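Faded teal caps - wash, re-dye or leave alone?
Started by Bistitz3062

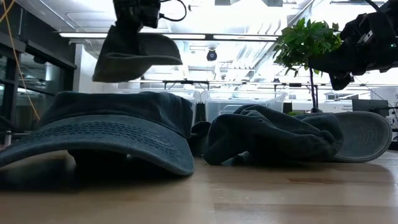 Post 1 - Bistitz3062
21 August 2019
Right, hat people, I need opinions. I'm sorting out my teal caps and the colour has gone properly tired, sort of greyish, and paler still along the rims of the brims. The stitching on the brims still looks lovely and neat, so I don't want to bin anything. The crumpled one worries me most, the cloth part is all in a knot. Do I wash them, dye them, or just fold them up and stop fussing?

Post 2 - Isaksson
Cool hand wash, drop of shampoo, then dry them over a bowl. I've done mine like that for years! Don't dye them, the stitching never takes the colour the same as the cloth and you'll lose those rows on the brim.

Post 3 - hokell_30
Disagree about the dye. I did a navy one in a bucket last October and the thread came out a shade lighter, looked great. Soak it for 30 minutes and keep stirring or you get blotches.

Post 4 - Isaksson
Depends what the thread is though, doesn't it? Polyester won't budge. And if the brim has cardboard inside, half an hour in a bucket and you've got porridge.

Post 5 - hokell_30
Fair point on the cardboard. Flick the brim with a fingernail first, plastic sounds sharper.

Post 6 - Édgar Lozano
I'd leave the colour alone, faded is the best bit of an old cap. For the crumpled one - steam from the kettle, mind your fingers, then stuff the crown with a tea towel overnight. And please don't fold them for storage, that's how you get a crease down the front for good.

Post 7 - Cavach
What Édgar said, except I do fold mine, back half tucked into the front, 12 to a shoebox. Never had a crease that wouldn't steam out.

Post 8 - Bistitz3062
Thanks all! Just tried the fingernail thing and I think two are plastic, not sure on the other. Going with steam and a tea towel first, dye can wait. Cavach, how big are your shoeboxes??

Post 9 - Cavach
Boot boxes, sorry. Size 11 feet.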